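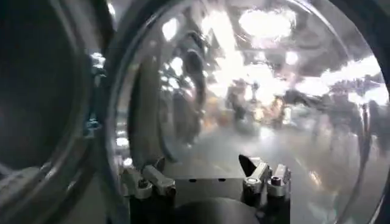 Codstead Community Kitchen is looking for a part-time baker to run our morning bread program, starting as soon as we can find you!

We're a small shared kitchen on Goicoechea Street, in the old laundry building next to the bus turnaround. We cook for two senior centers, an after-school club and anyone who walks in at lunchtime, and for years we've bought our bread from a wholesale place across town. It was fine bread. Then in May a retiring bakery gave us its deck oven, and a few of us started making rolls for the soup days, and people got very excited about the rolls. So now we want to do it properly, with somebody who knows what they're doing (we mostly don't).

## The job

You'd be baking four mornings a week, 5:30 to 10:30, for a total of 20 paid hours. On a normal morning that means:

- sandwich loaves for the senior centers, which go out on the 9 o'clock van
- rolls or flatbread for the walk-in lunch
- mixing and shaping whatever needs to rest overnight
- keeping an eye on flour, yeast and salt, and telling us when to order

We served 533 lunches in our busiest week last month, so the rolls come in big batches. The mixer does the heavy work, but you'll be lifting sacks and trays, and you'll be on your feet the whole time.

You'd also have a helper on most mornings. Our helpers are usually trainees from the Tostach program, which places adults who are getting back into work after a long break. Some have never baked anything and some have grandmothers who would put us all to shame. We'd love somebody who likes showing people how dough should feel and doesn't mind when a batch comes out lopsided.

## What we're hoping for

Two years of baking in any kind of production kitchen - a school, a hotel, a pizza place, a church hall that fed a lot of people. We don't need a diploma. You should be comfortable scaling a recipe up and down without an app, and you should have a food handler's card or be willing to get one in your first month (we pay the fee).

Spanish is a big plus. So is any experience with rye, as the regulars at the Savitz center have been asking for a proper dark loaf since the summer and none of us has managed one that anybody wanted seconds of.

If you've only baked at home but you've done a whole lot of it, write to us anyway. Tell us what you make and how often.

## Pay and the rest

- $19.50 an hour, going up to $21 after six months
- 12 paid days off a year, plus the week we close in August
- lunch every day you work, and bread to take home
- aprons and non-slip shoes provided
- free parking behind the building, though the lot fills up by 7

We wear masks in the kitchen and keep the stations spread out. The bread station has its own door and its own sink, and mornings are quiet until the lunch crew comes in at 9.

## How to apply

Send us a short letter and a list of places you've worked, or drop both in the mail slot at the Goicoechea Street door. Please tell us about one bread you really love making and how you'd make it for a big room of people. We read that part first! A page is plenty.

Letters need to reach us within four weeks of the date on this notice. We'll invite a few people in for a paid trial morning, one at a time, and you'll bake alongside one of our cooks and stay for lunch if you'd like to. Everyone who writes will get an answer, either way.

Posted 20 December 2020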